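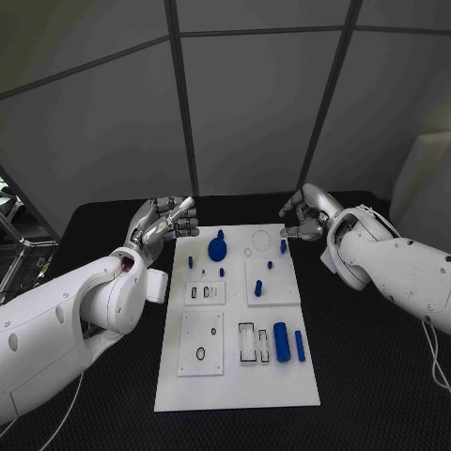

Two robot hands above the Jolar peg board at Sundby's workshop in Rarnham.

RARNHAM, 11/06/2019 - Sundby today began work on a set of 3,000 recorded examples of robot hands fitting small parts. The recordings will be used to train Zwane, the company's learning system for assembly work.

Each example covers one try at placing a part on the Jolar board. An operator guides the arms from a separate station, and the system stores the camera views along with the position of every joint.
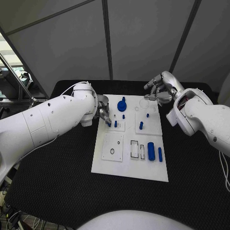

Failed tries are kept too, and marked as such. "We want Zwane to learn from a dropped peg as well as a good one," said Ka-ming Peng, who leads the project. Seven operators share the work in two shifts.
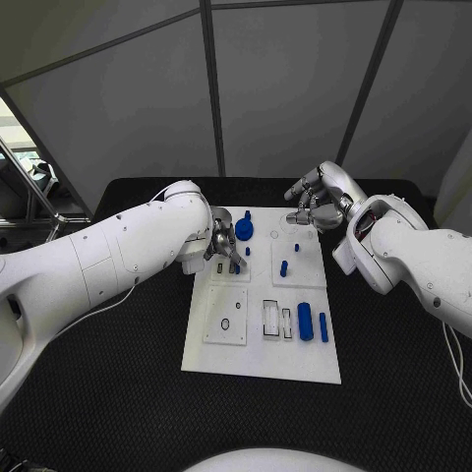 Why not program each move by hand?
Parts rarely sit in the same spot twice - a fixed program would need changes each time, and a trained system can adjust.

Beat Hauser, head of testing, said first trials of the trained system are planned for August.
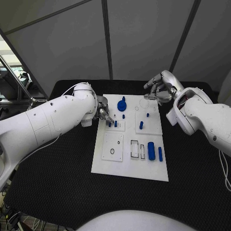

The left hand grips a blue peg on a small white plate.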